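Getting through the ironing pile (and keeping it small)

I used to iron once a fortnight, in one horrible go, with the radio on and a mug of tea going cold on the windowsill. By the time I got to the bottom of the basket the first shirts were creased again from being slung over the back of a chair. These days I do far less ironing and the clothes look better for it, so I thought I'd write down what changed. Some of this came from my mum, some from readers, and some from ruining things.

Start at the washing machine

Most creases are set before you ever pick up the iron. I was stuffing the drum right to the top, and everything came out looking like a screwed-up paper bag. Now I stop when I can still get my hand in flat above the clothes. I've also turned the spin down for shirts and blouses. They come out wetter, yes, but the water helps drag the cloth straight on the line.

Get them out as soon as the cycle ends. I set the kitchen timer, as I can't hear our machine from upstairs and I will forget. If you've left a load sitting overnight, a quick rinse and a gentle spin is quicker than trying to press the creases out afterwards.

Give everything a good hard shake, holding it by the hem. Two or three proper cracks, like a tea towel! Then smooth the collar, cuffs and button band with your fingers while they're damp. That little job takes seconds and saves me the fiddliest bits of ironing later on.

Pegs and hangers

T-shirts and jumpers go on the line upside down, pegged at the side seams, so the marks end up where no one will look. Shirts I dry on hangers with the top button done up. Wide plastic hangers are best — wire ones leave rust spots and give you pointy shoulders. In August I can get a whole wash dry by lunchtime and most of it goes straight in the wardrobe.

In winter I use the rail over the bath with the window open a crack. Leave a hand's width between hangers or they'll smell musty, and no amount of fabric softener will cover that up. 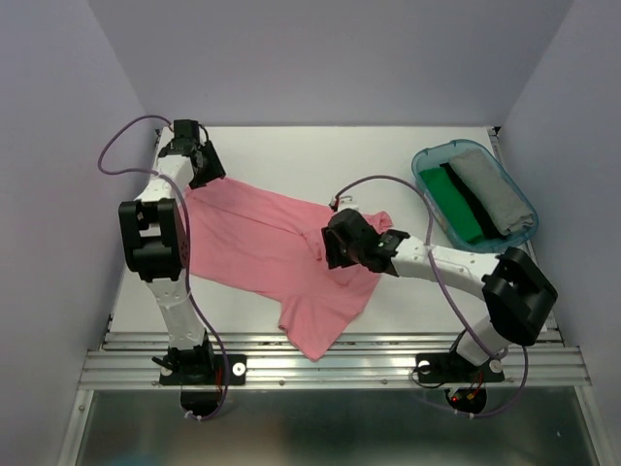
Folding is the other half of it, and I came to it late. I'd always folded on my knee in front of the telly, which is fine for pants and socks but hopeless for anything with a collar. Do it on a flat surface at waist height if you can. Lay the shirt face down, buttons fastened (top, middle and bottom will do), and smooth it outwards from the centre. Bring one side in, lay the sleeve down along the back, do the same on the other side, then fold up from the hem in thirds.

Konrad Baran, who wrote to me after my page on moth holes, slips a sheet of tissue paper inside the last fold when he's packing for a trip. I tried it with two linen shirts and it does soften the fold line. I wouldn't bother for everyday.

Don't pile them too high, either. My limit is 7 shirts to a stack, and after that the bottom ones get squashed flat and you topple the lot trying to reach them. Jumpers I roll.

When you do have to iron

Sort the pile by heat first and begin with the coolest. Synthetics, then wool, then cotton, then linen. An iron warms up quickly but takes ages to cool, and I've melted a perfectly good blouse by doing it the other way round.

Cotton wants to be slightly damp. If it's bone dry, spray it with plain water, roll it up in a towel and leave it for 16 minutes or so while you do something else. Collar first (underside, then top, working from the points in), then cuffs, sleeves, shoulders, back and fronts. Dark colours are better done inside out so they don't go shiny.

Let shirts hang for a bit before you put them away or wear them. Warm cloth creases the moment you sit down in it.

A few odds and ends

Pillowcases can go under your folded sheets while they're still warm from the airing cupboard. They come out flat enough for me.

A shirt hung in the bathroom during a hot shower will lose its light creases, but it won't shift a proper fold line.

If your iron is dragging, wait till it's stone cold and wipe the plate with a damp cloth and a dab of bicarb. Keep the paste out of the steam holes.

Next time I'm doing ironing board covers, as mine has a scorch mark the shape of Italy and I've got opinions about elastic.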